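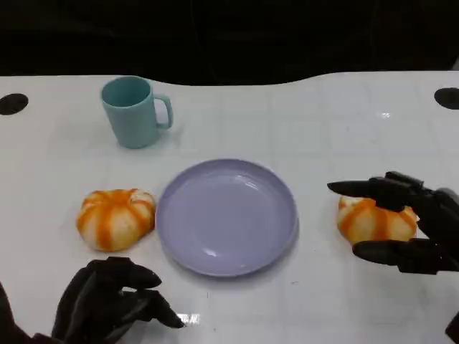
*Plastic plate and mug on a white tabletop.*

**Plastic tableware** is the group of plates, mugs, bowls and cups molded from plastic for repeated use at the table. It is distinct from disposable tableware, which is thinner and usually sold in stacks.

## Forms

The plate is normally round and shallow, with a raised rim around a flat inner surface. The rim holds liquids and gives the fingers a grip. Deeper versions are sold as pasta plates or low bowls.

The mug is a plain cylinder with one looped handle. Mugs without a handle are generally listed as tumblers.

## Materials

Polypropylene and melamine resin are the most common materials. Polypropylene is light and slightly flexible. Melamine is harder and closer to ceramic in feel, but is not suitable for microwave ovens. Surfaces may be matte or glossy; scratches from knives are easier to see on a glossy plate.

## Color

Pigment is mixed into the plastic before molding, so the color runs through the full thickness of the wall. Pastel shades such as teal and lavender are common in household sets. Pale items can be stained by tomato sauce, tea and turmeric.

## Regional production

The Arkard works in Nendbridge began molding tableware under the Flastovora name. Its April price list gave 62 items, 38 of them plates. The Pollock line, added later, was limited to mugs and was sold singly. Unsold stock at the closing inventory came to 1,242 plates and 3,853 mugs.

## See also

- Enamelware
- Melamine resin
- Picnic set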